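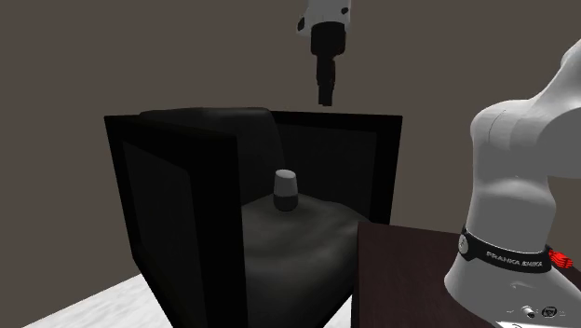 Fudlow

Fudlow is a set of simulated pick episodes and the small planning package that produced them. A single Franka arm stands on a table and has to reach objects resting on ordinary furniture next to it: armchairs, stools, low shelves. We built it to test grasp planning on soft-looking, uneven support surfaces, where most of our tabletop planners fell apart.

The code and the episodes are released together so that any episode can be replayed from its seed.

Contents

episodes/ 1231 episodes, one folder each
scenes/ 19 furniture scenes with collision meshes
planner/ the Ridar motion planner, Python bindings included
tools/ replay, filtering and conversion scripts
configs/ one YAML file per scene

What is in an episode

Each folder holds:

state.npz - joint positions, joint velocities, gripper width, end-effector pose
objects.json - pose of every movable object at every step
rgb/ - rendered frames from one fixed camera
plan.json - the planner's output, including rejected grasp candidates
meta.json - scene name, seed, planner version, result code

Poses are in the robot base frame, in meters, with quaternions in x, y, z, w order. The rendered frames are for viewing and for training perception models. The planner never reads them; it gets object poses straight from the simulator.

Result codes

There are 4 result codes.

OK: object lifted and held until the end of the episode
MISS: fingers closed without contact
DROP: object lifted, then lost
PLAN_FAIL: no collision-free path found within the time limit

PLAN_FAIL episodes contain the starting state and the plan file but very few frames. Filter them out if you are training a policy:

python tools/filter.py --drop PLAN_FAIL --out episodes_clean

Installing

Python 3.10 or later and a C++17 compiler are required for the planner. If you only want to read the data, NumPy is enough.

pip install -r requirements.txt
pip install ./planner

Replaying an episode

python tools/replay.py episodes/0019 --speed 2

The replay tool steps the recorded joint positions and ignores contact forces. To run the physics again from the seed, add --resim. Results from --resim match the recording on the machine we used, but small differences in contact handling can change a borderline grasp from OK to DROP on other hardware. We have seen this mostly with short cylinders on seat cushions.

How the planner works

Ridar samples grasp candidates around the object, throws out those where the gripper housing would touch the furniture, and ranks the rest by clearance. It then plans a path to a pre-grasp pose above the object, followed by a straight line down. Chairs with high side panels leave few sideways approaches, so top-down grasps are heavily over-represented in those scenes.

The clearance margin is set in the scene config under planner.margin. Lowering it gives more candidates and more scraped armrests.

Known problems

- Cushions look soft but are rigid bodies. Their collision meshes are also coarser than the rendered ones, so an object may seem to float or sink slightly.
- Dark furniture on dark walls gives poor segmentation masks. The Watkins mask exporter in tools/ is a stopgap, and its edges should not be treated as ground truth.
- Gripper width is logged one step late in episodes made before planner version 2. Run tools/fix_width.py on those before using the field.
- Parts of the arm fall outside the fixed camera's view in many poses. Use state.npz if you need the whole configuration.

Intended use

Research on grasp planning, reachability and object detection near clutter. We have not tested transfer to a real arm and the joint limits in configs/ are not a safety setup.

License and contact

Code is MIT, data is CC BY 4.0. Bug reports go to the issue tracker of the Plostatia repository - please include the episode number and your planner version. The next data update is planned for May.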